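Chapter 7
Folding and Storing Knitwear

In this chapter
7.1 Why knits are folded
7.2 Preparing a surface
7.3 The basic sweater fold
7.4 Shelves, drawers and boxes
7.5 Moths, dust and damp

Key terms
cuff, rib, waffle knit, drop, shoulder line, thirds fold, resting period

A woven shirt is made of threads that cross each other and hold their places. A knitted sweater is made of loops. Each loop hangs from the one above it, and the whole garment can stretch in any direction in which it is pulled. This gives a sweater its comfort and its warmth. It also means that a sweater left on a hanger will lengthen under its own weight, a change known in the trade as drop. The shoulders form points, the sleeves grow, and the hem no longer sits level.

For this reason, household manuals have long advised that knits be kept flat. The present chapter follows the method taught in the Siddiqui course in garment care, with changes made by Kristóf Hajdu for homes in which storage space is limited. Students who completed the laundry exercises in Chapter 6 should have at least one clean, fully dry sweater ready for use.

7.1 Why knits are folded

The weight of a garment is the first matter to consider. A fine knit of 300 grams may survive a season on a padded hanger. A heavier one will not. Texture is the second. Waffle knits and cables have raised areas that trap air, and these flatten if they are pressed under a tall stack. Such garments belong at the top of the pile.

Ribbed cuffs and hems require separate attention. Ribbing is meant to spring back after it is stretched, and a cuff stored with a sharp crease across it may keep that crease for several wearings. Before any fold is made, each cuff should be opened out and smoothed with the palm of the hand.

7.2 Preparing a surface

A table is the preferred surface, but in many homes the bed is the only one large enough. A bed is acceptable if the cover is pulled tight and the zipper of the duvet cover is kept clear of the garment, where it could catch a loop.
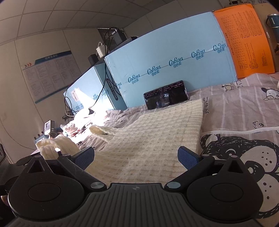

The sleeves are dealt with before the body. Each is drawn out to its full length, straightened from shoulder to cuff, and only then laid across the back. A sleeve that is folded while still bunched leaves a ridge inside the finished bundle, and the ridge will show on the front of the sweater when it is next worn.

Students should work from the shoulder line downward and should avoid lifting the garment by one end. Both hands are placed beneath the knit, and the weight is shared between them.

Activity 7A
Fold one sweater by the thirds method described in Section 7.3. Leave it on a shelf for one week, then open it and record the position of every crease. Compare your record with that of a classmate who used a different surface.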